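Home | Houses | Small Spaces | Laundry | Subscribe

The laundry in the bedroom

Fitting a stacked washer and dryer into a room that already holds a bed and a wardrobe

By Mireille Gilbert

The shortest route for dirty clothes is from the bedroom floor to the machine. In most houses it runs down a hallway, through a kitchen and sometimes down a flight of stairs. A growing number of small flats put the machine in the bedroom, where most of the washing starts and ends.

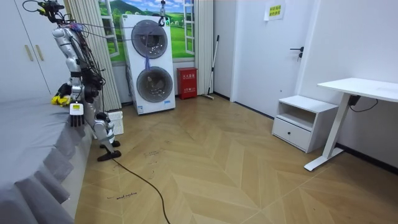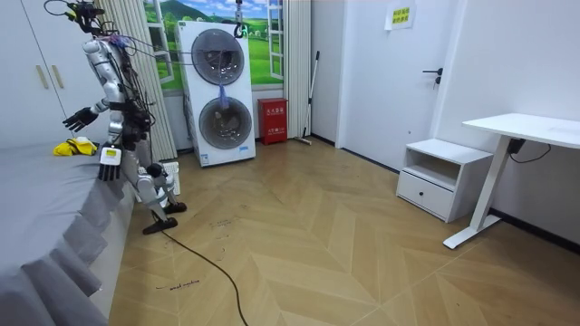

Grey bedspread, pleated sides, tall white wardrobe with beige handles.

The arrangement has three working parts: the machine, the bed and the wardrobe. The bed is the folding table. A standard double gives more flat area than any laundry bench sold for a small home, and it is already at a usable height for most adults. A plain, close-woven bedspread works best. Heavy texture catches on zips and hooks, and loose throws slide when a sheet is pulled across them.

Khairul Pangaribuan, a joiner who fits out compact flats under the name Sesurik, allows 90 cm of clear floor between the side of the bed and whatever faces it. "Less than that and you fold with your elbows in," he says. He measures with the wardrobe and machine doors open, as the swing of a porthole door takes up more floor than people expect.

Stacking puts the dryer on top and keeps the footprint to that of one machine. The stacking kit should match both models, and the floor needs to be checked for level before the lower unit goes in. Timber floors can carry vibration into the bed frame. Pangaribuan uses a dense rubber mat under the washer and keeps the bed frame clear of the casing. Spin cycles are still audible, and he advises clients against running one after 5 in the afternoon if anyone in the house works nights.

Moisture is the more serious matter. A vented dryer must discharge outside, and a bedroom without a suitable outside wall rules it out. Heat pump and condenser models need no duct but do release some warmth, so the room should have a window that opens or a mechanical extractor. Kerstin Amundsen, a building inspector, asks to see the floor waste, the isolating tap and the outlet before anything else. Rules on drainage and power near a sleeping area differ from place to place, and she recommends a call to the local authority before ordering.

Cost depends mainly on the distance to existing plumbing. For a one-bedroom flat in the Lilla building, backing onto the bathroom wall, the owner paid $1,708 for pipework, a new circuit and making good. The machines were extra. A second flat on the same floor, with the bedroom on the far side, was quoted over twice that and the work did not go ahead.

Storage takes less planning. One basket on the floor by the bed is enough for a single person, and perforated sides let damp towels air until there is a full load. Smaranda Mocanu, who has lived with a bedroom laundry for 17 months, sorts by day of use and skips sorting by colour. She folds shirts at the foot of the bed and trousers near the pillows, in the order they go back on the shelves - tops high, trousers low. Towels are folded last and carried out to the bathroom.

Her one complaint is lint. It settles on dark bedding within a few days, and she now clears the dryer filter before every load and wipes the door seals in the same pass.

Recent in Small Spaces
Blinds for narrow windows
Wardrobe handles: sizes and spacing
A galley kitchen by Tavero
Ridwan Lubis on painting a windowless room
Reader question: moving a floor waste

We use cookies to remember your settings and measure traffic on this site. By continuing to browse you accept our cookie policy. Accept | Manage settings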